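Parcel bench, October

A few snaps from our returns corner at Simanjuntak, where I've worked the late shift for two years. We used to scan every bag by hand, 138 on a bad evening, and my wrists knew it!

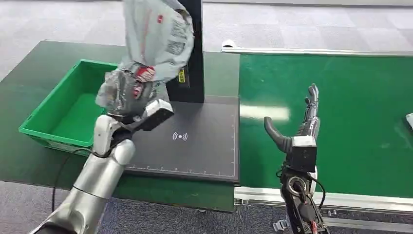

Nadhirah and I mostly sort the odd ones now — torn labels, wrong addresses, that sort of thing. I do miss the chatting over the crates a bit. Faizal says he doesn't, but he still wanders over at tea break to watch.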